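Ikton open day, worth taking kids?

Posted by Manee Nuchit

Has anyone been to one of the open days at Ikton? They're doing another in December and my two are robot crazy, but one is six and gets bored fast. Do you get to see stuff moving or is it all slides? And do you have to book?

Minttu Juntunen

I went on Tuesday, October 8, 2019 with my nephew and we had a great time! There is a talk first (skip it if you can, it ran long) and then you walk through the rooms at your own pace. The big arm in the front hall gets the crowd, but my favorite was the back room where they record people's hands doing little desk chores, so a robot can learn from it later. You wear a tracker on each wrist and sort office supplies at a blue table, paper clips and binder clips and so on. 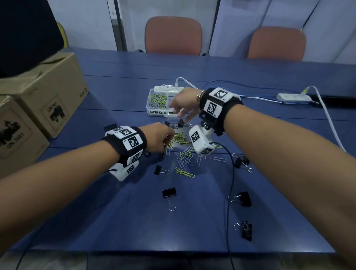
It's a lot fiddlier than you'd think, and my nephew asked for a second turn before he'd finished his first, so I'd say a six-year-old will be fine in there. Go to that room early, the line was long by lunch. Booking is free but you do need a ticket, and they stop at 600. Oh, and bring snacks, the cafe only had muffins left when we got to it.

Sadowski_fan

never been to ikton but the plorna one was all slides. parking was 2 dollars

plainoldstondent

Seconding the back room. We missed the arm demo completely, it only runs at 11 and 2, so check the board by the door when you come in. Strollers have to go around by the side entrance.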